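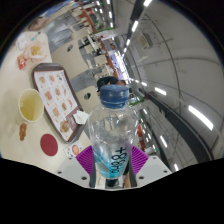
Workshop notes: the gripper build, part two

Edeltraud Wegener has asked me to write up where the shared-bench gripper project stands, and she knows my views, so she can't complain about what follows.

For anyone who missed the spring issue, the idea is a gripper on a handle. You hold it, you squeeze, you pick up everyday objects, and a camera mounted on it records what the fingers do. Later, in theory, the recordings teach a proper arm to do the same job. Stelios Stergiou drew up the version on our bench from bits of three other people's designs, and Bushra Rajput has been printing the fingers in that purple she bought too much of. They are ribbed so that they give a little and wrap around what they hold, with dark grey strips on the inside faces for grip.

I will say this for it: the fingers are good. Two of them will hold a plastic drink bottle upright without crushing it, even with a little blue liquid left in the bottom, and that is more than I expected from a home printer. The first set split along the layers. The second set was printed slower and lying on its side, and it has lasted.

What I don't accept is the jump from there to "it works." A person is doing the gripping. A person decides where to stand, how hard to squeeze and when to give up, and people are very good at all of that. Put a burger tray, a crumpled napkin and somebody's fries on the same table and I can find the bottle every time. Whether a motor and a pile of video can do it is a separate matter, and so far we have no motor.

Then there is the lens. It sees nearly everything, ceiling lights included, and bends all of it. Montserrat Manzano says the curve can be corrected in software. I'm sure it can. I would like to see it done before we record any more. Stelios wants 800 clips by the end of September. We have 200, and I went through a good many of them one evening and threw out plenty where the fingers had closed on air.

My other gripe is money. The linear rail came from Lendlow and was fine. The replacement bearings came from Primetti and were not, and the handle has had a wobble ever since. Ernő Kelemen has shimmed it with a strip cut from a soda can. He calls this temporary. His last temporary fix is still holding up the drill press shelf.

Jobs open to anyone who wants one:

The plates behind the fingers need their screws checked before each session. The big ones nearest the fingers work loose first.

Somebody with patience should write down which clips are usable and which are junk, in one list, with one set of names. At the moment there are 2 lists and they disagree.

If you have a small servo you aren't using, Bushra would like to hear from you, and so would I. I'd be happy to be proved wrong about the motor.

Please put the purple filament back in its bag when you finish. It has been left out on the bench again.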